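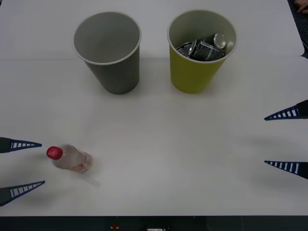 Waste and Recycling Points – Inspection Checklist
Site: Gaslow building, floors 1 and 2
Interval: monthly

1. Container condition
Bodies, rims and lids free of cracks. Liners seated.
Result: Pass
Comment: Lid hinge on the Rizk unit by the north stairs is stiff. Lubricate before the July round.

2. Stream separation
Cans and plastic bottles in separate containers, one color per stream.
Result: Pass with comment
Comment: Food wrappers found in the bottle stream at point 11. Label replaced.

3. Fill level
Contents below the rim. Nothing projecting into the walkway.
Result: Fail, point 12
Comment: Bags stacked beside the unit at 7:30 a.m. Pickup moved to the evening before.

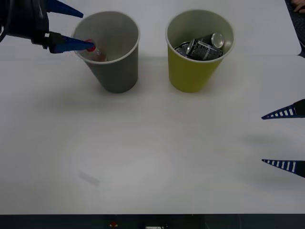 Page last changed: July, revision 2

4. Bottles
Empty, caps on. Check for liquid at the bottom of the liner.
Result: Pass
Comment: Small leak at point 4 – liner changed, floor dried.

5. Clearance
Minimum 30 inches from any exit door, electrical panel or heater.
Result: Fail, loading door
Comment: Skala cart parked in front of the panel. Moved during inspection. Floor marking is worn and needs repainting.

6. Sharp edges and broken glass
Gloves and tongs available at each collection point.
Result: Pass
Comment: Tongs at point 9 bent but usable.

7. Collection contractor
Tasent pickup log signed for every visit.
Result: Open
Comment: One signature missing. Copy requested from the dispatch office.

Items marked Fail are rechecked at the next round. Open items stay on the sheet until closed.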